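Wanted: people who don't believe sleep trackers

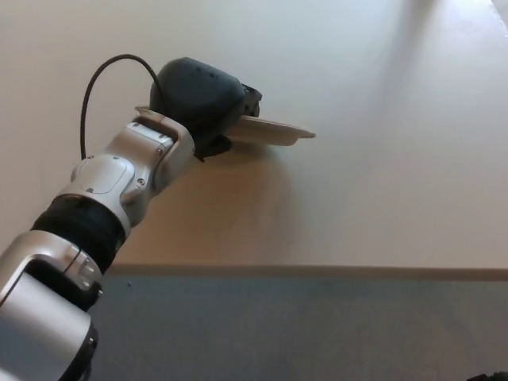 Robotic arm over a white tabletop.

Caluvis is looking for 28 adults to wear a wrist tracker for seven nights in March and keep a paper sleep diary next to it. We want to see how often the two disagree. My guess is often, but I've been wrong before.

You don't need to own a tracker or like them. Doubters are welcome – the last study I read signed up mostly fans, and I don't put much weight on what it found. You can't take part if you work nights or have a baby at home.

We pay $200 once the diary is handed in, blank pages and all. We won't tell you how to sleep better, and I'd be wary of any study that says it will.

To sign up, write to Melquiades Hinojosa, Caluvis, Room 181. Tell us your age and usual bedtime.

Posted 2021-02-15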